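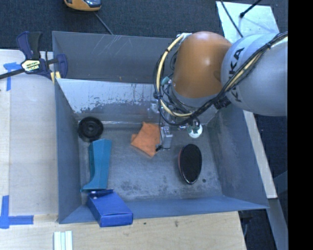 Drekden sells a bin picking kit called Gruvora. Software license, a gripper with a suction side, mounting hardware, the cables, and four days of somebody on site. Bring your own arm. I got an hour with their lead integrator in February, by phone, while she waited on a pallet at a customer's dock. Notes typed up fast, so forgive the gaps.

First thing I asked was who buys it. Returns people, mostly. Small warehouses where stuff comes back in no order at all and gets dumped in a tub.

"A clean bin of one part is a solved problem," she said. "You can buy that from a dozen places. Our customers have a shoe brush on top of a shirt on top of a box that's already been opened. They never know whats in there until it's in there."

So why fingers and suction both? Because each one is bad at half the job, she said. Suction likes a flat box face, hates cloth. Fingers are fine with cloth if there's a fold to pinch, and useless on a wide box lying flat on the floor of the bin.

"Cloth is the one everybody calls about. It never lies the same way twice. We tell them plan on retries. If a salesperson tells you otherwise, call me."

The default is 4 tries per item, then the arm gives up and flags it for a person. Can be changed. Most sites leave it alone, a couple turned it down to two to keep the line moving.

Items leaning up over the wall of the bin are the other headache. The software treats the rim as a no-go zone out of the box, and that means a carton hanging half over gets skipped. There's a setting for it. She'd like it to be on by default, the safety people at Drekden would not. "We argue about it. I lose."

On bins. Metal is harder than plastic, which surprised me. Reflections. A shiny side wall can throw the depth reading off, and she has seen the arm slow way down near a wall that looked, to the software, like it was somewhere else. Her fix is low tech: scuff it up, or matte paint. "An old beat up bin is great. Please don't buy a new one for us."

Also clamp it down. She was firm on this. Clamp the bin, tape marks on the table so it goes back in the same spot after cleaning. One site skipped the clamps and lost most of a morning to a bin that had crept over.

Cable routing came up without me asking. The kit comes with a hose and wire bundle that ties along the outside of the arm, and the slack at the wrist has to be right. Too tight and it pulls at full reach, too loose and it drags in the bin. "Do the loop, run the arm through every corner slow, redo the loop. Then do it again next week."

Pricing she wouldn't discuss. Radebe, their reseller, quotes per station. Support is a seperate line on the bill.

The comparison everyone makes is Kirnel, who sell a whole cell, arm included. She was fair about it. Kirnel is quicker to get running and looks nicer. Gruvora makes sense if you own an arm already and have someone who isn't scared of a wrench.

What about testing? Every install gets a 500 pick run before sign off, with the customer's own junk in the bin. Not Drekden's. The first 100 are watched start to finish by someone on her team, with notes on every miss. Customer keeps the notes. I asked what pass rate they need and she said it's in each contract, it differs, next question.

Anything she'd change in the kit? The suction cup. It wears, and swapping it means reaching in past the gripper with a small wrench. A quick change version is being worked on, no date.

"And the manual," she said. "The manual is bad. Page one should say clamp the bin."

Then the pallet showed up and she had to go. Still waiting to hear back on spare cup prices, will add here when I have them.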